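Kistolico bench: clear packaging added to the hand-held set

Collection on the Kistolico bench moved to transparent packaging in September. Earlier sets used boxes and tins, which the tracking handles well. Clear film is harder. Highlights shift as the gripper approaches, and the background shows through the sides.

Operators demonstrate each task by hand with the two-finger gripper, starting with it open and short of the object. The approach should be slow and in one movement. Demonstrations with a second attempt at the grasp are kept but labelled separately. Each operator records 30 demonstrations per object, then changes over.

The first object is a soft plastic pouch with cream piping and a folded strap at the top. Grasping by the strap and grasping by the body are logged as two tasks. Of the first 39 body grasps, 14 were rejected at review, mostly for closing too fast on the film.

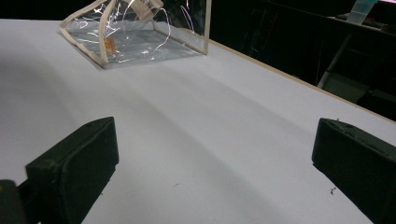
Overhead lighting stays as it is for now, and shadows on the white tabletop are not to be corrected. Start positions should vary between demonstrations, including some near the table edge. The Westano bench will repeat the set by remote control once its new arm is calibrated. Booking sheets close Friday at 5.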